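Fake tulips — cut the stems or bend them?
Givindale Home & Craft Forum > Faux Flowers and Arranging

pollywog_porch
Okay, I need opinions before I ruin something. I've been buying single artificial tulips one at a time (I know, I know) and I have a little brown wooden cup I really want to use on my desk. The problem is the stem. It's so long!

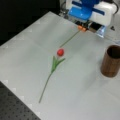 I'd like the red one to go in the cup, maybe with one or two friends later on. If I just drop it in, I'm pretty sure the whole thing is going to lean way over and look like it's trying to leave. My first thought was to snip the bottom of the stem. My second thought was that once it's cut, it's cut, and I'll never be able to use it in a tall vase again. What would you all do? The leaves are up near the bud too, so there's a long stretch of bare stem under them to deal with if I want the green to sit just above the rim.

marshmallow941
Cut it. Life is short and so is your cup.

Seriously though, I've cut every fake stem I own. Wire cutters, one squeeze, done. Don't use your good scissors, I wrecked a pair of Holzer ones that way and I'm still mad about it.

dusty_mantel
I'm going to disagree with marshmallow. Bend first! Most of these have a wire in them and you can fold the bottom up into a sort of J. It makes the stem shorter and it gives you a wider foot at the bottom of the cup, so it doesn't spin around every time somebody bumps the desk. If you hate it, you straighten it back out.

marshmallow941
You can straighten it back out once, maybe. After that you've got a kink with the green coating flaking off. Ask me about my daffodils.

dusty_mantel
I've been folding the same ranunculus for years, so I don't know what you're doing to your daffodils.

pollywog_porch
Lol, you two. I haven't checked if there's wire in mine. Is there a way to tell without bending it and finding out the hard way?

fernsandfudge
Bend it a tiny bit near the very bottom and let go. If it stays where you put it, there's wire. If it springs back, it's all plastic and folding won't do you any good. In that case I'd cut, but cut long and go down in little bits. You can always take off more.

Also red is such a good pick with brown wood. I have a pale gray desk and everything looks washed out on it, and one red flower wakes the whole thing up!

ticktockattic
Nobody's mentioned weight yet. Light wooden cup plus tall flower equals cup on its side. I put aquarium gravel in mine, the Tivoslow bags, and it holds stems exactly where I stick them. Dry rice works too if you don't live somewhere with pantry moths. (I do. Never again.)

With gravel you may not have to cut OR fold, you can just let it be tall.

marshmallow941
It'll still look like a flagpole.

ticktockattic
Some of us like a flagpole.

fernsandfudge
I'd line the cup with a bit of paper before putting gravel in, so you don't scratch up the inside. And I'd leave the bud closed the way it is. People try to steam them open and the petals go all wavy. One closed tulip by itself is really pretty, I don't think it needs friends.

dusty_mantel
Oh, it needs friends. Three at least. One tulip in a cup looks like you forgot the rest at the store.

pollywog_porch
Ha, well, the Cladbridge shop had a whole bucket of them back in January and I walked out with one, so that's pretty much what happened.

I'm leaning toward the gravel and trying it at full height first. If it looks silly I'll do the little bend test, and marshmallow's wire cutters are the last resort. Does the gravel shed dust? My keyboard is right there.

ticktockattic
Rinse it in a colander until the water runs clear, then let it dry overnight on a towel. Make sure it's really dry before it goes in wood.

marshmallow941
When you end up cutting it, save the piece you cut off. I use mine as plant ties.

dusty_mantel
IF she ends up cutting it.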